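Clarstead starts home gripper comparison
4/2/24

Clarstead has begun comparing two grippers in a furnished living room, project lead Titilayo Olaniyan said. The trial covers 70 pick-and-place tasks with household items.
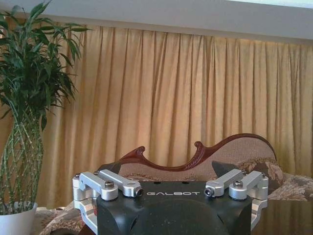 Who will get the results? Budunitz, the controller supplier, gets them first, and a public summary is due in October.

Each gripper runs the same task list under the same Skudia control software. Olaniyan said small items left on glossy furniture are the main interest, along with plastic bottles lying on their sides.

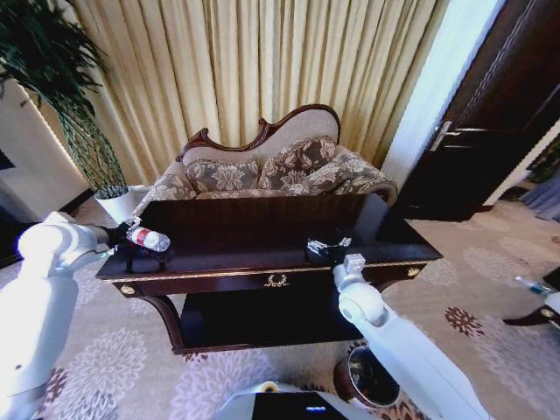
Failed grasps are logged by hand and repeated once. A second round, with 16 added tasks, will be held at the company's Isah site.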